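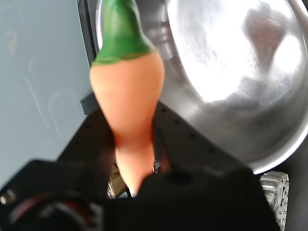 Give me a third-line center who wins faceoffs and blocks shots, and I will happily talk about him until they turn the arena lights off. Tendimside has one in Jihad Chidiac, and I think the club should extend him before December instead of waiting to see what the summer brings. Every contract talk needs a carrot, and it can be a plain one, orange at the bottom and green on top, nothing fancy. A second year would do it. So far the front office has offered him one season at the same money and a pat on the back.

I know the case against him. He has 55 points in 320 games, and you can't dress that up. Fans at the Grallberg end like to bring it up whenever he misses the net, and he does miss the net (the one against Zarkham in the second period still hurts, wide open, whole left side to shoot at). But look at who he plays against! Every night he gets the other team's best line, usually starting in his own end, and every night Henrike Baumgart sends him right back over the boards. She's been behind that bench long enough to know what she has.

Watch him on the penalty kill if you need convincing. He doesn't chase. He sits in the lane with his stick down and lets the point man get nervous, and about the time everyone in my section is yelling at him to pressure the puck, the pass goes off his shin and out to center ice. He blocked 77 shots last season. Yeoman, the winger who kills with him, gets the breakaways out of it, and good for Yeoman, he can fly. Somebody still has to eat the slap shot first.

The other argument is age, and I take that one more seriously. Legs go, and they go fast for players who lean on the boards as much as he does. Three years would be silly. Two is a fair bet, especially when the kids behind him on the depth chart still get lost on a simple low cycle — I love their speed, I really do, but I've seen them both follow the same guy behind the net.

So sign him. Put the second year on the table now, while he's healthy and wants to stay, and spend the rest of the winter looking for a right-handed defenseman who can move the puck. We've needed one of those since the old scoreboard came down, and I have a few names in mind for next time.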